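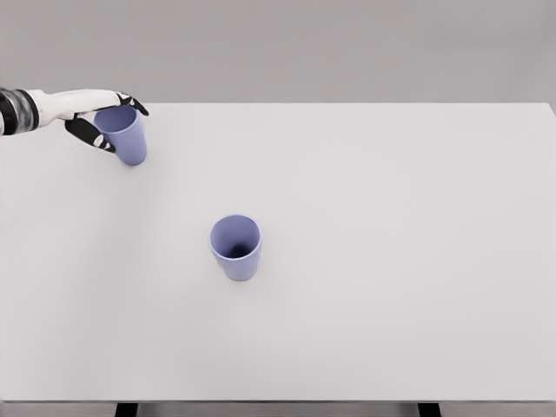
Michalis Kalogeropoulos wrote to ask whether a street fair of modest size can run its own cup deposit system, or whether it must hire a contractor to do so. Any permitted event in Presville may run its own system, provided the steps on this page are followed.

April
By the Presville Office of Public Events

A cup deposit system works on a simple exchange. Guests pay a small deposit with their first drink, carry the cup for as long as they wish, and receive the deposit back when the cup is returned. Organizers who have used disposable cups in the past should allow extra time for planning in the first year, mainly for washing and cash handling.

Estimate the number of cups

Begin with expected attendance at the busiest hour, not attendance for the whole day. Allow two cups for each guest present at that hour if washing will take place off site, and one and a half if a wash station will operate during the event. The Womus Street Fair, which washed off site, ordered 3,000 cups for its first year and put 1,041 of them into use. The rest remained in sealed crates and were returned to the supplier, but the delivery charge was not refunded.

Choose the cup

Select a single size wherever possible. Mixed sizes slow down the return counter and do not stack well in the crates. Cups should be rated for commercial dishwashers and should carry a fill line if beer or wine will be sold. Printing the year on the cup is discouraged - guests tend to keep dated cups as souvenirs, and stock cannot be used again the following season without looking old.

Set the deposit

A deposit of two dollars is suitable for most events. At one dollar, many cups are left on tables or taken home. At five dollars, lines form at the return counter near closing time, and vendors run short of small bills. The deposit must be the same at every stand. Post the amount at the entrance and on each menu board, on a separate line from the price of the drink.

Lay out the return points

Provide one return point for every 20 tables of seating, and place one within sight of the main exit. Each point requires:

- a counter at waist height
- a locked cash box with a starting float
- crates marked "used," kept apart from clean stock
- a bucket and strainer for leftover liquid and ice
- a trash can for lids, straws, and napkins

Staff should empty each cup before stacking it. Cracked cups are accepted and the deposit is paid, but the cup is set aside and recorded on the tally sheet.

Wash and store

Cups may be washed at any licensed kitchen. Organizers in the north of the town generally use the Alipour Hall kitchen, which must be reserved in advance through this office. Rack the cups upside down, run a full hot cycle, and let them air dry on the racks. Do not dry them with towels. Cups that are stacked while damp will develop an odor in storage, and the whole stack must then be washed again.

Store dry cups in lidded crates, off the floor. Count them into the crates and write the number on the lid.

Settle the accounts

Keep deposit money apart from sales money from the first hour. At the end of the event, compare the deposits held with the number of cups missing from stock. Small differences are normal. At the Orthorpe Harvest Market the two figures differed by 57 cups, most of which were later found in a vendor's van. Deposits that remain unclaimed after 30 days may be kept by the organizer and should be entered as other income on the event report.

Applications to run a deposit system are submitted with the standard event permit. No added fee applies.

Filed under: Event Permits / Waste and Recycling / Food and Drink

Comments

R. Dalby
Does the same deposit rule apply to pitchers? We sell more of those than single cups.

Presville Office of Public Events
Pitchers may carry a higher deposit. Please list the amount on your application.

hillside_anne
We ran ours with two-dollar tokens in place of cash at the stands and the lines were much shorter. Worth adding to the page.

T. Moreau
Can the Alipour Hall kitchen be reserved for the evening, or only until 5 p.m.?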